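Lomport 데이터 카드
2월 갱신 | 글 Þrastardóttir

Lomport는 페닐케톤뇨증(PKU)을 비롯한 유전성 대사질환의 안내문을 쉬운 한국어로 고쳐 쓴 말뭉치다. 원문과 고친 글이 한 쌍씩 들어 있고, 고친 이유가 짧게 붙어 있다. 이유 칸에는 "문장이 너무 길다"가 제일 많이 나온다. 두 번째로 많은 것은 "너무 길다"이고, 둘을 합칠지를 놓고 버전 하나를 통째로 보냈다. 결국 합치지 않았다.

개요

원문은 433건, 고친 글은 436건이다. 숫자가 안 맞는다는 제보를 꾸준히 받고 있는데 오류가 아니다. 원문 세 건이 보호자용과 청소년용을 한 장에 욱여넣은 글이어서 각각 둘로 나눴다. 나눈 글은 source_id가 같고 part 값이 1과 2로 다르다. source_id를 유일 키로 잡고 조인하면 세 건이 조용히 사라지거나 조용히 늘어난다. 어느 쪽이든 오류 메시지는 안 뜬다.

용어집 terms.tsv에는 55개 항목이 있다. 원래는 더 많았다. "대사"를 "몸속 화학 작용"으로 풀지 "몸이 음식을 쓰는 과정"으로 풀지 합의가 안 된 항목들은 빠졌고, 정작 "대사"는 둘 다 달고 살아남았다.

다루는 내용

중심은 PKU다. 페닐알라닌이라는 아미노산을 분해하는 효소가 부족하거나 제대로 일하지 않아서 혈중 농도가 올라가는 질환으로, 상염색체 열성으로 유전된다. 부모가 각각 변이를 하나씩 가진 보인자일 때 아이가 질환을 가질 확률은 임신마다 4분의 1이다. 원문 가운데 적지 않은 수가 이 문장을 "네 자녀 중 한 명"이라고 적었고, 우리는 보이는 대로 고쳤다. 첫째가 환아면 나머지 셋은 괜찮다고 읽는 사람이 실제로 있기 때문이다. 확률은 형제 순서를 외우고 다니지 않는다.

그 밖에 단풍당뇨증, 호모시스틴뇨증, 갈락토스혈증 안내문이 조금씩 들어 있다. 갈락토스혈증은 제한 식품이 PKU와 전혀 다르므로 질환 구분 없이 섞어서 학습시키면 곤란하다. disease 열은 장식이 아니다.

글의 종류는 type 열에 적었다.

screening: 신생아 선별검사 결과 통지와 재검 안내
diet: 식이 안내, 조리, 보관, 외식
gene: 유전 방식, 보인자, 유전 상담
school: 어린이집과 학교에 내는 서류
misc: 분류하다가 지친 것들

misc는 다음 버전에서 없앨 계획이다. 지난 버전 카드에도 같은 문장이 있었다.

식이 안내문에 대하여

가장 손이 많이 간 부분은 diet다. 병원에서 쓰는 안내문은 하루 페닐알라닌 허용량을 밀리그램으로 적고 끝나는 경우가 많다. 그 수치를 들고 집에 간 보호자는 저울과 식품표를 놓고 감자 앞에 서게 된다. 고친 글에서는 수치를 그대로 두되 무엇을 재고 어디에 적는지를 문장으로 풀었다. 허용량 자체는 사람마다 다르고 혈액검사에 따라 바뀌므로 말뭉치에서는 모두 [허용량] 토큰으로 가렸다. 모델이 이 자리를 그럴듯한 숫자로 채우려 들면 그 출력은 버려야 한다.

보관 안내도 따로 있다. 저단백 밀가루와 일반 밀가루는 겉보기로 구별하기 어렵고, 주방에서는 다들 자기가 옮겨 담은 통을 기억한다고 믿는다. 원문의 "별도 보관 요망"은 "통마다 이름을 적고 다른 칸에 두세요"가 되었다. 계량스푼을 같이 쓰지 말라는 문장은 원문에 한 번 나오고 고친 글에는 두 번 나온다. 중복 검사기가 매번 잡아내지만 일부러 둔 것이다.

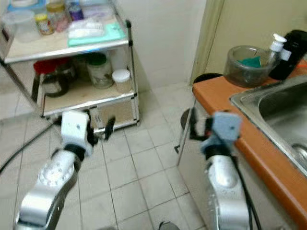

스테인리스 싱크대와 철제 선반이 있는 주방.

아스파탐 표시 문구도 diet에 넣었다. 아스파탐은 몸에서 분해되며 페닐알라닌을 내놓기 때문에 PKU가 있는 사람에게는 중요한 정보다. 다만 원문에는 "인공감미료 금지"라고 뭉뚱그린 문장이 많았다. 감미료가 전부 아스파탐은 아니므로 성분명을 살려 적었다. 글자 수가 늘었고 가독성 점수는 떨어졌다. 점수 쪽이 양보했다.

만든 과정

원문은 Cledura가 모아 둔 배포용 안내문에서 가져왔다. 개인 앞으로 나간 통지서는 양식만 쓰고 이름, 검사 수치, 기관 연락처를 지웠다. 그다음 Illetti로 문장을 나누고 긴 문장에 표시를 달았다. Illetti는 괄호 안에 괄호가 있으면 문장이 끝난 것으로 판단하는 버릇이 있고, 의료 안내문은 괄호 안에 괄호를 넣는 버릇이 있다. 둘의 만남이 남긴 흔적은 손으로 고쳤으나 gene 쪽에는 아직 남아 있을 수 있다.

고쳐 쓰기는 다섯 명이 나눠서 했고, 각자 자기가 쓰지 않은 글을 검토했다. 의견이 갈린 문장은 disputed 열에 1로 표시했다. 가장 오래 다툰 단어는 "평생"이다. "평생 식이 관리가 필요합니다"는 정확하지만 출산한 지 며칠 안 된 사람에게는 무겁고, "꾸준한"으로 바꾸면 언젠가 끝나는 일처럼 읽힌다. 지금은 "어른이 되어서도 계속"으로 적혀 있다. 모두가 조금씩 불만이다.

파일

pairs.jsonl: 원문과 고친 글
terms.tsv: 용어집
reasons.tsv: 고친 이유 코드표
CHANGES: 변경 기록. 초기 기록은 "수정함"으로만 되어 있어 큰 도움이 안 된다

인코딩은 UTF-8이고 줄바꿈은 LF다. 스프레드시트로 terms.tsv를 열면 유전자 기호 일부가 날짜로 둔갑할 수 있으니 불러올 때 모든 열을 텍스트로 지정할 것. 유전학 하는 사람들은 이미 당해 봤을 테고, 아닌 사람은 곧 당한다.

써도 되는 곳

쉬운 글 변환 연구, 용어 풀이 도구, 안내문 편집자의 참고 자료로 쓸 수 있다. 문장 난이도 평가에도 쓸 만하지만, 고친 글이 언제나 원문보다 짧지는 않다는 점을 감안해야 한다. 짧아야 쉽다고 가정한 지표는 우리 데이터에서 꽤 체면을 구긴다.

쓰면 안 되는 곳

진단, 식단 처방, 보인자 여부 판단에는 쓸 수 없다. 선별검사 결과를 해석하는 챗봇의 유일한 지식으로 넣는 것도 안 된다. 선별검사 양성은 확진을 뜻하지 않으며, 재검과 확진검사는 의료진이 안내해야 한다. 임신을 계획하는 PKU 여성에 관한 글은 건수가 너무 적어서 이 주제의 답변 근거로 삼기 어렵다. 산모의 혈중 페닐알라닌이 높으면 태아에게 영향을 주는 문제라서, 적은 자료로 아는 척하기에 특히 나쁜 주제다.

알려진 문제

존댓말이 고르지 않다. screening은 "합니다", school은 "해요"에 가깝고, 글 하나 안에서 바뀌는 경우도 있다. 검토자가 바뀐 지점과 대체로 일치한다.

지역 치우침이 있다. 대도시 병원 안내문이 많아서 "가까운 대사질환 클리닉"이라는 표현이 태연하게 나온다. 그 클리닉까지 기차를 타야 하는 가족을 염두에 둔 글은 드물다.

reasons.tsv의 코드 하나는 설명이 비어 있다. 만든 사람도 무슨 뜻이었는지 모른다. 쓰인 행이 남아 있어서 지우지는 못했다.

오류 제보

source_id와 part를 함께 적어 저장소 이슈로 올려 주면 된다. 433과 436이 다르다는 제보는 개요를 한 번 더 읽은 뒤에 받는다. 의학적 내용이 틀렸다는 제보는 다른 것보다 먼저 처리하고, 쉼표 위치에 대한 제보는 검토자들이 다시 싸울 기운이 생기면 처리한다.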